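4. Running the mug placement check

Read Section 3 first. The check in this section takes one afternoon and tells you whether the Condia grasp planner does on your table what the Hadgu report says it does on theirs. Do not assume it will. The report gives one success figure for all objects and all positions pooled together, and a pooled figure can hide a lot.

What you need

Zunton controller software, installed and licensed
Nutix logging package, same version on both machines
One mug with a handle
A plain, light tabletop with nothing else on it
The position list from Appendix B (621 entries)

4.1 Before you start

1. Clear the tabletop. Clutter gives the planner extra edges to lock onto, and it can make the results look better or worse depending on the day. We have seen both.

2. Set the room lights the way you plan to keep them. Do not change them until the run is finished. If daylight reaches the table, run after dark or cover the windows.

3. Turn on logging before you home the arm. Nutix does not recover trials that began before the log was opened, whatever the status line says.

4. Open the planner settings and turn Auto Retry off.

Caution: Auto Retry is on by default. With it on, a failed grasp followed by a good one is stored as a single success. Wondimu Mersha found this when he went back over 1,274 stored trials and could match only 743 of them to a grasp made on the first attempt. The rest were failures, retries, or records too incomplete to sort. Any success rate measured with Auto Retry on should be treated as unknown.

4.2 Running the trials

5. Place the mug at the first position on the list. Turn the handle to the angle given. Do not nudge the mug afterward to help the arm.

6. Press Plan and wait for the approach path to appear. Read the predicted score and write it down before you press Go. Scores written down after the trial tend to drift toward the outcome.

7. Press Go. Keep one hand near the stop button and the other off the table. The arm comes in from above with the fingers pointing down at the opening of the mug.

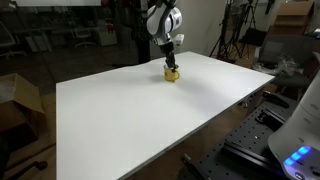

8. Mark the trial by hand as Held, Slipped, or Missed. A grasp counts as Held only if the mug is lifted clear of the table and stays up for 6 seconds. Contact with the rim is not a grasp. The planner's own "Contact OK" message should not be used for scoring.

9. Return the arm to home and move to the next position. If you have to stop partway through, note the last entry finished and start again from the one after it.

Note: Do not skip positions that look hopeless. The entries near the table edges are where the method is weakest, and leaving them out is the easiest way to get a good number.

4.3 Reading the results

10. Export the trial sheet and sort it by predicted score. If the score means anything, the Held trials should gather at the high end. In our runs the link was weak. High scores were spread across all three outcomes, and we would not use the score to decide whether to attempt a grasp.

11. Compare trials by handle angle. Gaurav Nautiyal argues that the planner does well when the fingers go in across the handle and poorly when they line up with it. His explanation is reasonable, but it rests on one mug, and we have not tested it on a second.

12. Report all three outcomes separately, with the number of trials for each. Do not combine Slipped and Missed. They have different causes, and a change that fixes one can make the other worse.

If your success rate comes out far above ours, check step 4 again, then check that the mug was set down fresh for every trial. If it still holds up, send us the raw log along with the sheet. Go on to Section 5 only when the two agree line by line.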